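I bought the Noteck rain alarm in April, after the river came into our street two times in one month. It is a small sensor with a siren, and you fix it on a wall or in a drain. When water touches the two pins, it makes 86 decibels. I heard it from the second floor with the door closed, so this part is good.

The battery is weaker than I expected - mine needed a change before winter. The screws in the box are too short for old brick. 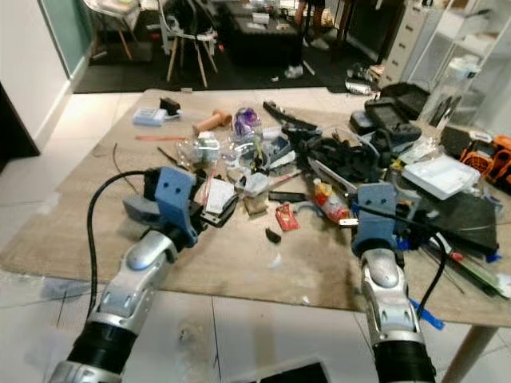

*Table with cables and blue grippers.*

For a cellar near the water I would buy it again, but with longer screws.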